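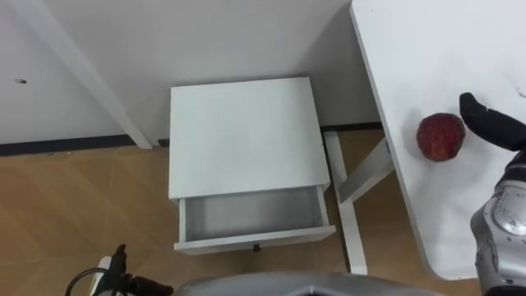
A white nightstand with its drawer partway open, next to a desk.

Aug 17, 2018

Walter Ccori has spent most of his working life on the finish of flat-pack furniture, first on a spray line in Morin and now as coatings lead at Wisgate, which supplies painted panels to makers of bedroom and office pieces. His subject is yellowing. White panels account for most of the complaints that reach his desk, and he does not think the paint is usually at fault.

"People say the white went off," he says. "The first thing I ask is where the piece sits and what it was cleaned with. Half the time the color shift is in the clear coat, and the pigment under it reads the same as the day it was made."

Wisgate keeps a set of 228 reference panels in a dark cabinet, one from each batch approved for a customer. A returned part is cut, cleaned with distilled water and measured against its reference with a spectrophotometer. Ccori logged 196 returns up to the end of July. He puts them into two groups: parts that changed on the exposed faces, and parts that changed everywhere, including inside the drawer boxes.

The second group interests him more. Sunlight does not reach the inside of a closed drawer, and some resins yellow in the dark and recover a little when exposed again. "Alkyds do it. You store a sample in a box for a winter, you open it, it's cream. Leave it by the window and it comes partway back. Customers don't believe that until they try it."

Waterborne acrylics behave better, at a cost. They dry fast on the surface and stay soft underneath, so parts stacked too early stick to each other. Ilango Kurian, who runs the drying tunnel, holds panels for 10 hours before they go to packing. He would prefer longer. "The spec sheet gives a number for a room nobody has," Kurian says. "Ours is humid in summer. I go by the hardness test and ignore the clock if they disagree."

Sheen is the other variable. Matte white hides scratches in the substrate but holds marks from hands and pencils, because the flatting agent leaves a rough surface at small scale. Gloss wipes clean and shows every ripple in the board. Wisgate moved its standard white down to a matte at the request of two customers. Complaints about reflections stopped and complaints about gray rub marks began.

On cleaning, Ccori is brief. Damp cloth, a drop of dish soap, dry cloth. He advises against melamine sponges on matte finishes. "It's an abrasive. You take the mark off and leave a shiny patch, and then you call me about the shiny patch."

The current trial, number 738 in the lab book, compares two clear coats over the same white base. Half the panels are in the light cabinet and half are wrapped and shelved. Ccori expects to read them monthly and would not guess at the result.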